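About Trurnska

Trurnska is a private day school for students in grades 6 through 12. It was founded 22 years ago by Gülizar Aydoğan, who remains head of school. Classes are small, and each student meets with an adviser twice a month.

The school year opens in August. Families may tour both buildings -- Dustum Hall and the Tatlı Library -- on the first Sunday of each term.
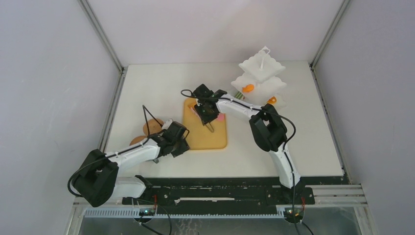 White tabletop with two robot arms.

Applications are read by 2 members of the faculty.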